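Grippers on the Bundcombe laundry floor: your questions

Is the Curno system replacing anyone?
Management says no. The wording is "no planned reductions before August", and you can read that as you like. The staff side has asked for something longer and in writing.

Who does the work now?
We do. The grippers are hand-held, so a person's arm is still behind the job, reaching down near a cloth on a metal rail and working around the cables.
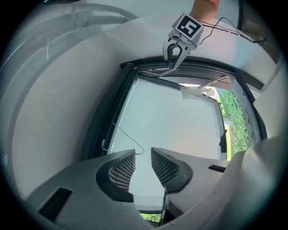

What happens to the recordings?
They go to Jakanitz for training. The target is 1264 of them, from 14 people. Cosmin Nedelcu has asked twice who owns them afterward and is still waiting for an answer.

Do I get paid extra?
There is a one-time payment of $200. It doesn't go up if your sessions run long.

Can I say no?
Yes. Tell your shift lead 24 hours ahead. Refusing isn't supposed to affect your hours – keep a copy of your schedule anyway.

Will it make the job easier?
The brochure says so. Ask again when a machine has worked a full shift without one of us standing next to it.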